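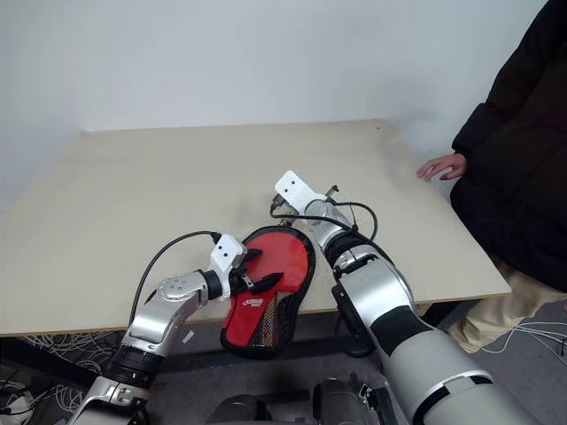
Figure 2.1. Two robot arms at a tabletop.

Chapter 2
Cold Storage and Vaccine Stability

A vaccine is released from the factory with a stated shelf life, and that figure holds only within a stated temperature range. Many common vaccines are kept between 2 and 8 °C. Freezing damages those that contain an aluminum salt, while live vaccines lose strength mainly through heat.

Section 2.1 defines potency and the rate at which it falls. Section 2.2 applies these terms to the Pudby district store, using the refrigerator logs compiled by Cristian Espinoza in October. Readers should know how to plot a straight line on a log scale before going on.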